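Kincaid Anti-Vibration Mat for Washers

If your washing machine likes to go for a little walk on the spin cycle, you're in good company, and we'd love to help! We started cutting these mats at Plangate after one too many calls from folks with downstairs neighbors, and we've since fussed over the thickness more than we care to admit (3 tries before we liked it). It goes under front loaders and top loaders alike, and you can trim it with a good pair of kitchen scissors.

Price: $78, shipping included
Color: slate gray

Give the mat a day to lie flat before the machine goes on top, and have a friend help with the lifting.

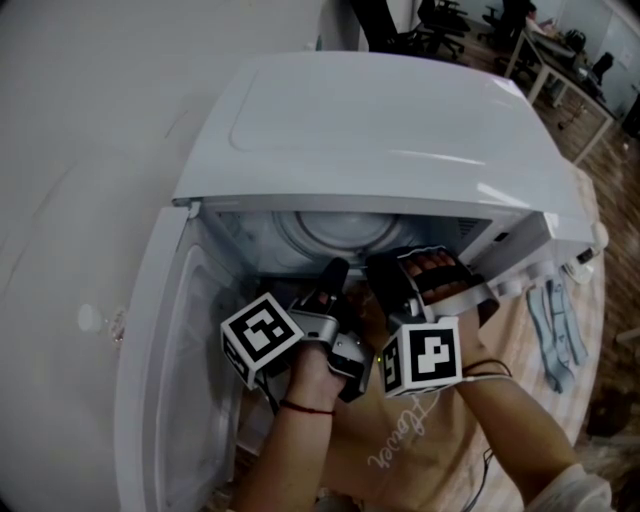

Care
Wipe with warm soapy water. No bleach, please!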